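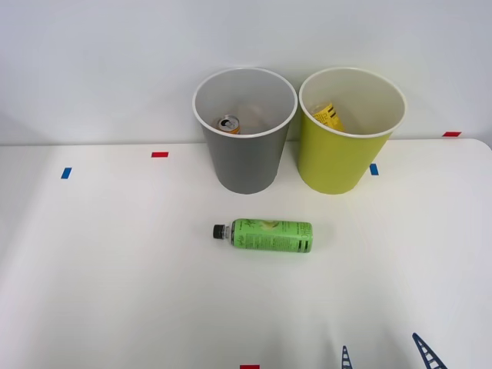 Minutes No. 5
Pulgate Video Makers, 27/04/2023

Present: Vesna Dimitriou (chair), Mirsad Berisha, Yuzuki Fukuda, Declan Rakena and me, Amber Visser, typing as fast as I can. If I got your words wrong, tell me and I'll fix it next time.

February minutes: Approved, once I'd corrected the spelling of Đorđević (sorry again!).

Microphones
Mirsad brought the two wireless mic kits we've been talking about forever. He clipped one on Vesna and sent her down the hallway to read the fire safety notice out loud, and we all listened on headphones. The cheaper kit hissed a bit every time she turned her head. The Semgate one sounded great to me, but Declan thought it was too bassy and wants to hear it outdoors with the foam cover on before we spend anything. We went back and forth on this for a good while. Agreed: Mirsad keeps both kits until the next meeting and records Declan at the bus stop.

Memory cards
Yuzuki has gone through the card box and two of them won't format. She'd like us to stop buying mixed sizes and get 5 of the same kind, with our initials on them in paint pen. Agreed, and I'm ordering them from Đorđević. 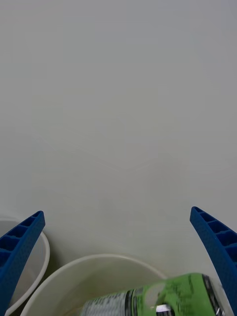

Blue gripper fingers against a pale background

Club light
The Emo panel is still flickering on low. I had it at home for a week and it's fine above half power, so please just use it there for now – and please put the diffuser back in the sleeve, it's getting creased. Vesna is going to ask about a replacement dimmer.

Summer short
Declan read us his new opening and I loved it, even if it has a boat in it. Vesna asked where the boat comes from. Declan is looking into it. We do have nearly 500 put aside for the film, and Yuzuki pointed out that the food alone ate a big chunk of that last year. Script goes around by email, comments back to Declan, and please be nice.

Any other business
Mirsad has a spare shoulder bag, padded, one broken zipper, free to whoever wants it. I took it.

Next meeting: same room. Vesna has the key, and Yuzuki is bringing the long extension cord.

A.V.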